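**Prinora top-loader, 9 months in**

Bought from the Usten outlet in Petville to replace a front-loader with a failed door seal. Installed on a concrete floor, leveled once, not touched again. Typical use is 4 loads a week, mostly cotton, cold fill.

Spin noise is low until the final ramp. Towels come out heavier than they did from the old machine and need longer on the line.

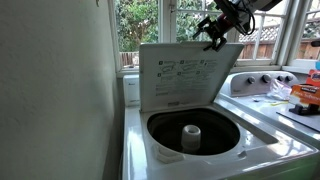
Lint retention is the weak point. Dark fleece should be washed separately. Powder detergent left residue in 2 early loads; switching to liquid fixed it. The drain hose is short, so check the distance to the standpipe before ordering.

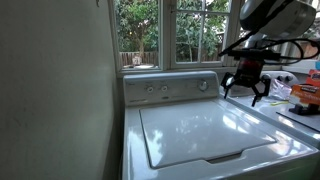

A reader in Buckley disagrees on the powder: dissolved in a jug of warm water first, it has left no residue in hard water.

I have not tested that. Price paid was $916, delivery included. Acceptable for cottons, poor for fleece.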